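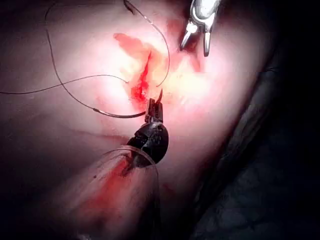
Needle tip at the wound, thread looping over from the upper left, grasper open above.

Flurnon

Hi, and thanks for looking! Flurnon is a set of suturing recordings plus the small thread-tracking model I trained on them at Drurkden. It grew out of one stubborn question of mine: does a robot sew better if it's forced to keep an idea of where the thread is, including the bits of thread it isn't using right now? My answer so far is yes, a fair amount, with some annoying exceptions that I've listed further down.

Last updated July 11, 2021. Questions go to me, Cayetano Aguirre, through the issue tracker. Đức Ngô wrote the loader (it's called Sin, and it has its own repo), so loader bugs are better sent there, though I'll usually forward them if you get it wrong.

What's in the release

There are 68 episodes. An episode starts when the needle is already in the driver and ends when the operator calls it done or gives up – I kept the give-ups, they're flagged in the notes column. Each one has color video, joint positions for both arms, jaw angles, and the operator's foot pedal signal.

On top of that there are 500 hand-labeled stills. I drew these myself, over most of March, and my labels got better as I went, so please don't treat the early ones as gospel. Each label has:

- the needle tip as a point, or "hidden" if I couldn't find it
- every visible piece of thread as its own polyline
- the jaw tips of each tool in view
- a glare mask, drawn loosely

Thread pieces are labeled separately even if they're obviously one thread. I went back and forth on this. Joining them up means guessing what happens outside the picture, and once I started guessing I couldn't stop. So a loop that leaves at the top and comes back in is stored as separate pieces, and it's up to you whether to link them.

The method, quickly

The base policy is Uker, our in-house imitation learner. It looks at the video and joint positions and puts out the next short chunk of motion. I left it alone and bolted a second output head onto the image encoder that has to draw the thread polylines. At run time you can throw that head away. All it does is push the encoder to care about thin dark lines, which it otherwise ignores completely (I looked at the feature maps for the plain version and the thread might as well not exist).

I trained the two versions, with and without the thread head, on the same episodes with the same seeds. The one with the thread head snags less and pulls the slack through more smoothly. It does not place the needle any better. I was really hoping it would! Entry point error is the same for both, and I've stopped believing a thread signal alone will fix it.
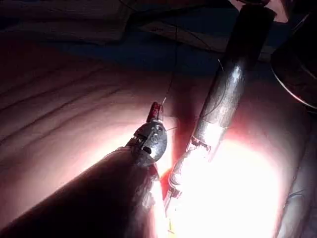 Red-tipped jaws with the thread running up into shadow; strong glare around the tip of the right instrument.

Glare, and other things that will bite you

The light is the hardest part of this data. It washes the pink surface out to near white, and if a tool tip sits in the bright patch the jaw labels are poor. I tried the usual brightness tricks and they mostly made the dark parts noisier. What helped was simply masking the bright area out of the loss, so use the glare masks, loose as they are.

The other thing is thread against shadow. A dark line going up into a dark background just fades, and there's no honest place to end the polyline. My rule was to stop at the last spot where I could see it without zooming in. Another labeler would stop somewhere else. If your metric is thread length, you'll see this as a fat error bar, so I score by distance along the part that's labeled and ignore the ends.

Smaller gripes:

- Shadows from the thread look a lot like thread. The model falls for this more than anything else, and now and then so did I.
- Creases and ridges in the surface get picked up as thread too, mainly the long shallow ones.
- The pedal signal drops out in a few episodes. Sin fills the gap with the last value unless you pass --no-fill.
- Tool names in the joint files are "left" and "right" from the operator's side. Check this before you blame your kinematics – I lost an afternoon to it.

Please don't use this for

Anything near a patient. It's a research set from one setup with one style of lighting, and a model trained on it knows nothing about bleeding, breathing, or tissue that moves by itself. I also wouldn't use it to rank operators. The episodes weren't recorded with that in mind and the notes column is far too casual.

Getting started

Install Sin, point it at the unpacked folder, and run:

sin check ./flurnon
sin play ./flurnon --episode first --show thread

The check takes a while on a slow disk. If it complains about missing masks, you probably grabbed the stills without the extras archive, so go back and get both. Training configs are in configs/, and the one I'd start from is thread_head_small. The bigger one isn't worth the wait.

Related

Sin: loader and episode viewer
Uker: base policy and training code
Flurnon labeling notes
Thread head ablations, full tables
Drurkden: other data releases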